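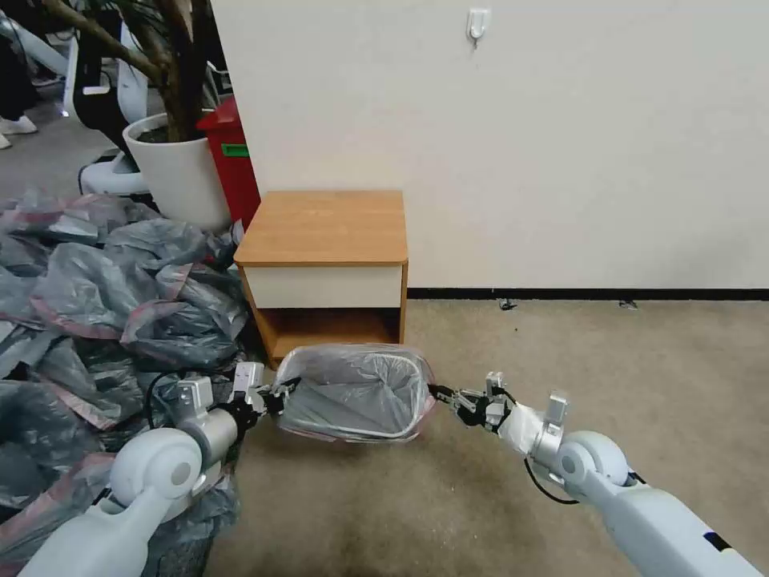
A small oval bin with a grey liner, in front of a bedside cabinet. More bags of the same colour are heaped to the left.

Bedroom bins at Kashindye House, the 573-room lodging block in Fliltbridge, are to be relined to a single method from March, the operator Orkex has confirmed. The change covers the small bin kept next to the bedside cabinet in each room. Kitchen and corridor bins are not affected.

Under the present arrangement each floor has used its own liners and its own way of fitting them. A check of 100 rooms carried out for Orkex found three sizes of bag in use, and in 41 rooms the bag had slipped down inside the bin far enough for waste to reach the plastic behind it. Those bins then had to be washed, which adds a trip to the sluice room and puts the room back in the queue.

The new method is set out on one side of paper. The old bag is lifted out and tied. The inside of the bin is wiped and left open while the bedside cabinet is dusted, top first, then the drawer front, then the open shelf. A new bag is shaken out fully before it goes in, pushed down to the base with a flat hand and folded over the outside of the rim all the way round. On oval bins the fold is started at one of the narrow ends and worked towards the other. The drawstring stays on the outside.

Urs Egger, who manages the building for Orkex, said the fold was the part most often missed. "If the bag is only tucked over at two points it holds until something heavy goes in. A full fold uses more of the bag, so a bag that is too short will not do it. That is why we are moving to one size."

The liners will come from Zitero in a translucent grey, with a drawstring. Orkex said translucent bags were preferred to black ones as cleaners can see glass or batteries before picking the bag up. The first delivery will be shared between the floor cupboards, with 300 bags to each cupboard.

Bags are to be kept flat and in their sleeves until needed. Charmaine Khumalo, housekeeping lead on the upper floors, said that opened bags left in a pile on the floor were slow to separate and tended to be taken two at a time. Staff will be asked to carry a folded stack in the trolley pocket and to return what is left at the end of the shift.

The position of the bin is also fixed in the new sheet. It goes on the floor in front of or beside the bedside cabinet, clear of the wall so that the black skirting can be reached with the vacuum nozzle. The previous sheet, which dates from before the present carpets were laid, gave no position. In many rooms the bin has ended up against the radiator or under the desk – both places where it is easily passed over.

Carpets are being looked at separately. The beige carpet used in the bedrooms marks readily, and wear is heaviest on the strip of floor between bed and cabinet. Lerato Swanepoel, who keeps the building's maintenance records, said 911 requests for spot cleaning had been logged since the carpet was fitted, most of them for that strip. Relining the bins was expected to reduce drips but would do nothing for existing stains. A decision on cleaning or replacing the worst areas will follow once quotes are in.

Residents who keep large plants in their rooms are asked to leave enough space for the bin to be lifted out without moving the pot. Soil from planters should go in the garden waste container by the rear door and not in the bedroom bin, where it splits the liner. Adhesive hooks on the walls may stay, although bags should not be hung from them.

Marietjie Mabuza, who speaks for the residents on the second floor, said most had no strong view on the liners but wanted to know how often the bins would be emptied. Orkex said this would remain twice a week, before 11 am, with extra bags available from the front desk on request.

The sheet will be posted inside each floor cupboard. Bins that are cracked or have lost their inner rim should be left outside the room for exchange.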